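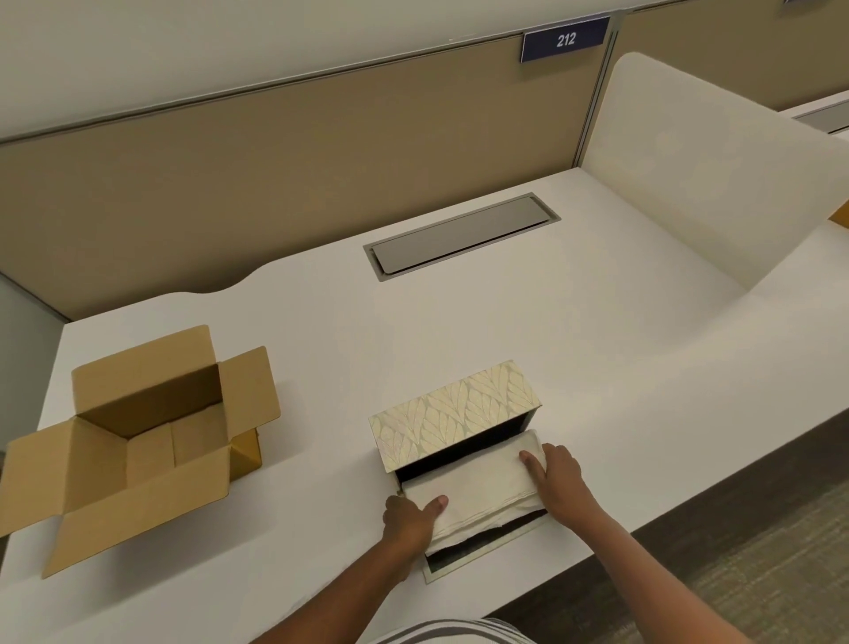

Ticket 315: Flever silk floss bleeding into white ground fabric
Product: Kirar panel kit, large, blue and madder colorway
Status: Open, waiting on supplier
Opened: 5/27/19

Problem as reported

Customer finished the lower half of a Kirar panel, rinsed it in cool water to take out the pen lines, and got a pink halo around every red leaf. Kit instructions say the Flever silks are colorfast. Customer would like to know what we plan to do about that. So would I.

First reply from supplier (Langlois)

They say the thread is fine and the customer used hot water. The customer says cool water, twice, in writing. They also suggest "a residue on the fabric." The fabric came in the same kit, from them, so I don't see how that helps their case.

Test 1

Pulled a kit from stock with the same lot number on the thread card. Cut a short length of each of the 12 colors, laid them on damp white cotton, pressed with a dry cloth and left them overnight. Two reds marked the cotton. One dark blue left a gray smudge, which could be loose dye or could be dirt off my cutting board. Wiped the board and ran the blue again: no mark. Not counting the blue.

Test 2

Same two reds, stitched this time. A few rows of long and short stitch on a scrap of the kit fabric, because Langlois objected that loose thread on cotton "is not representative." Rinsed in cool tap water. Pink halo within a minute, worse on the denser patch. I would call that representative.

Test 3

Langlois asked us to try a dye-catching sheet in the rinse. Did it. The sheet turned pink. The fabric also turned pink, a bit less. All this shows is that there is plenty of dye to go around.

Test 4

Tried Narkine fixative on unstitched thread, following the label. I had low hopes, having watched this stuff do nothing for a batch of hand-dyed wool in December. Result was mixed. The lighter red stopped bleeding. The darker one still bled, and it dried stiff and dull, so even if it worked I wouldn't tell anybody to put it on silk they care about.

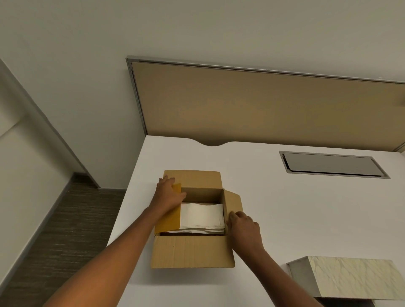
Test 5

Older lot of the same two reds, from a kit that came back unopened last year. Stitched and rinsed exactly as in Test 2. No halo. Rinsed again and left it sitting wet on the fabric for an hour. Still nothing. So the recipe or the rinsing at the dye house changed between lots, whatever Langlois says about it. Sent them both scraps side by side with the thread cards pinned on.

Second reply from supplier

They now agree the newer lot "may show some migration in deeper shades." They offer replacement skeins of the two reds. I asked which lot the replacements come from. No answer to that part.

What we told the customer

Do not rinse it again, and do not iron it. Heat may set what is already there. Keep it flat and dry for now.

If the halo is fresh, some stitchers soak the whole piece in a lot of cold water, changing it until it runs clear. I have seen this work on cotton floss. I have not seen it work on silk with a padded area underneath, and this panel has 6 of those, so I did not recommend it. The customer has read about it online and may try it anyway. I asked for a test on the margin first.

For the upper half, leave the reds out until we have thread that passes. Everything else in the kit can be stitched as charted. The pen lines are still a problem, since the instructions offer no way to remove them except water. A damp cotton swab on the line, kept well away from anything red, did the job on my scrap. Slow work.

Open items

Langlois to confirm the lot of the replacement skeins. Will not forward any to the customer until I have stitched and rinsed a sample here.

Kits with the newer lot pulled from sale. The listing still says colorfast. Asked for the word to come out and was told it is "under review."

Refund offered. Customer declined and wants to finish the panel. Fair enough, it is a lot of hours.

Update

Replacement skeins arrived with no lot number on the card at all. Testing both reds before anything else happens. Leaving ticket open.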